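Keep the Good Table

January 29, 2019

There is a piece of advice you hear from every decluttering show and every real estate agent, and I think it is wrong. The advice is to clear out the big old furniture. Sell the heavy sideboard. Give away the carved sofa. Replace them with something light, pale and easy to carry, so the room looks larger and the next move costs less.

I have followed that advice twice. The first time I was moving to a second-floor apartment on Griseo Street and got rid of a bookcase that had been in the family longer than I had. The replacement was a flat-pack unit from Cluteck. It went together in an evening. The shelves bowed under a row of cookbooks before the lease was up, and one of the cam locks pulled out of its hole when I tried to move it to another wall. I put it at the curb. The second time I gave away a dresser, and I will spare you that story except to say that I am on my third dresser now.

People talk about old furniture as if it were a matter of taste. They say brown wood is out of style, and they are right, it is. Dealers will tell you the same. The shop on Evangelista Avenue where I used to look around on Saturdays had a dining table marked down to $300, with six chairs, and it sat in the window all through April. A new table of the same size made from real wood would cost several times that. The low price had little to do with the condition of the table. People had stopped wanting it.

That seems to me a good reason to buy it. When the price of a well-made thing drops because of fashion, the person who doesn't care much about fashion gets a bargain. You pay less and you get joints that were cut properly, a top that can be sanded and finished again, and legs that will hold up if somebody sits on the thing at a party.

The usual objection is weight, and it is a fair one. I have carried one end of a sideboard down a narrow stairwell and I don't want to do it again. If you move every year for work, buy light furniture and don't feel bad. But most people I know overestimate how often they are going to move. They furnish for a life of moving and then stay put for a decade with a wobbly desk.

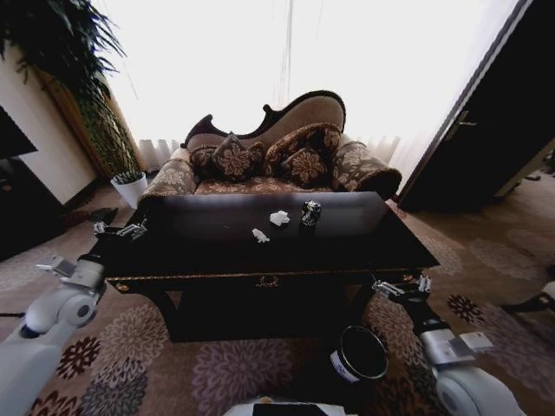 Dark wood, gold trim, and the usual small things left on top.

The other objection is that old furniture is too formal to live with. I grew up in a house where the front room was kept for company, and I understand the feeling. Nobody wants a room they are afraid to sit in. The fix for that is to use the furniture. Put your feet near it. Let the mail pile up on it. A dark, shiny finish shows dust and fingerprints, and you can wipe it down or you can leave it until Sunday. A scratch on an old table joins the other scratches. On a printed surface, a scratch goes through to whatever is underneath, and there is no repairing it.

I would also like to see fewer rooms that look the same. Go through the rental listings for the Direo district and you will see one gray couch after another. It may be that these are comfortable couches. I have sat on a few and they were fine. But I couldn't tell you which apartment was which, and I doubt the people living there could either.

I am not arguing for keeping everything. If a chair is broken past fixing, or you have hated it since the day your aunt left it to you, let it go. Storage units are full of furniture that people neither like nor use, and paying rent on it every month is worse than giving it away.

What I would ask is that you wait before you haul off the sound pieces. Measure the room first. Try the table against a different wall. Price what you would have to spend to replace it with something that will last as long. My grandparents' kitchen table could well be in service in 2067, and I will not be around to move it. Somebody else can take the other end.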